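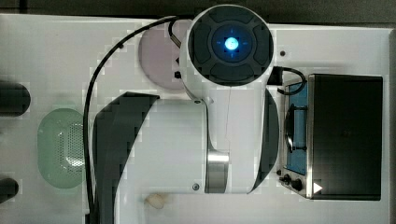
A plate on a white tabletop, partly covered.

Why do we see colors?
Sunlight is a mix of many colors. When it lands on an object, some colors are soaked up and the rest bounce off. A strawberry looks red when mostly red light bounces off it and reaches your eye.

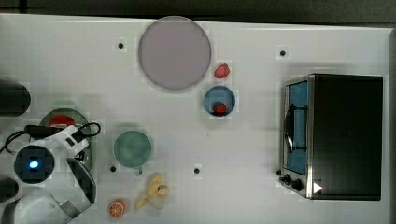
What about white things?
A white surface bounces back nearly all the light. A black surface soaks up most of it.

Pale colors, such as light green, bounce back a lot of light of every color, plus a little extra of one.
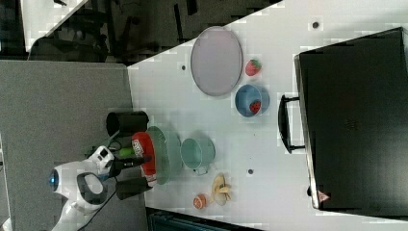
In very dim light, the color sensors in your eye stop working well. Red things then look dark gray.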